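Wrist camera or head camera for shelf tidying in sim?
Petitby help forum > Arms, hands and grippers
Posted by ploltico on 15 Jan 2026

Hi all, hoping someone has been round this loop before me. I'm setting up a household tidying task in simulation (pick a shoe up, put it on a shelf, go back for the next thing) and I'm trying to decide how much I can lean on the wrist camera. I've been at it on and off since October and I've changed my mind more times than I'd like to admit.

My first plan was to do the whole lot from the wrist. It's lovely when you're hovering over something and lining up a grasp, because you get both the object and the fingers in the same picture and you can judge the gap by eye.
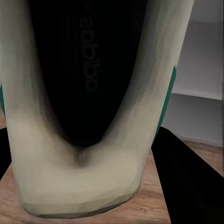 Wrist view, looking down at the heel of the trainer with a finger on either side.

The trouble is what that view leaves out. With the shoe filling most of the picture I've got no idea where the shelf is, and if my planner loses track of the room I have nothing to bring it back. There's a bit of wall and skirting in the corner and that's your lot. Also the black finger on the right eats a great big chunk of the picture, which my segmentation does not enjoy at all, especially next to a black insole.

So then I tried the wider camera for finding the shelf unit. Much happier there! It gets both compartments, the long shelf on the wall and plenty of floor, and I can see where the arm is pointing before I commit to anything. 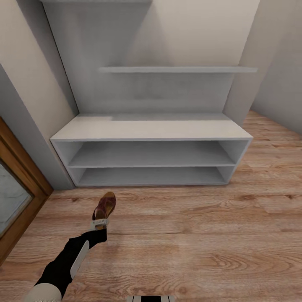
Wider view of the shelf unit in the recess, arm at lower left with nothing in the hand.

But it's hopeless for the fine stuff. A shoe on the floor over by the cabinet comes out as a few blobs, and the forearm gets in the way whenever I reach low.

What I've got so far, for what it's worth: I ran 80 grasp attempts from the wrist camera alone and another 80 from the wide one alone, same shoe, start positions shuffled. Wrist alone did better once it was above the shoe and much worse at getting there. I haven't tried the two together properly. Do people switch from one to the other partway through, or feed both in all the time? And is there a sensible distance to switch at? I don't mind writing the glue code, I just don't want to write it twice.

sitthichai

Feed both in all the time if your machine can stand it. I spent ages on a switching setup and the handover was where everything went wrong – the arm would arrive, the view would change, and the target would jump sideways by a finger's width. If you really must switch, don't do it on distance alone. I wait until the wrist camera has had a steady detection for 11 updates in a row and only then let it take over. If it loses the shoe, control goes back to the wide view and the arm backs off a little. Eleven is just what suited mine, so play with it.

On the finger blocking the picture: you know exactly where the fingers are from the joint positions, so draw a mask over them and tell your segmentation to ignore that patch. It's an afternoon's work. Do it before you touch anything else, as half of your bad grasps may be the model thinking the finger is part of the shoe. Dark finger by dark insole is about as mean as it gets.

I'd also grasp by the heel and leave the opening alone. The back of the shoe is a nice thick rounded shape and it's pale, so the edge stands out against the table. Check your collision mesh there though. If it's as faceted as the one you see, the fingers can land on a flat bit and slide, and you'll blame the camera for it (I did).

bukitz_bench

just use a bigger gripper

petitfour241

Bit late, but I'd add one thing to what sitthichai said. Check that both cameras are calibrated to the same base before you compare them. I had a 2 degree error in my wide camera mount and it made that camera look rubbish for weeks. Easy test: touch the front edge of the cabinet top with a fingertip at both ends, then see whether each camera agrees about where the fingertip is. If they don't, your 80 against 80 isn't telling you much about the cameras.

For placing, I keep the wide view in charge until the shoe is over the shelf. With something in the hand my wrist camera mostly sees the thing it's carrying. I leave a bit of extra height in the lower compartment too, or the forearm clips the middle shelf on the way out.

ploltico

Thanks both, the mask is going in tonight. Hadn't thought to check the mount angle and now I'm slightly dreading it. Will post the numbers for both cameras together once I've rerun the lot.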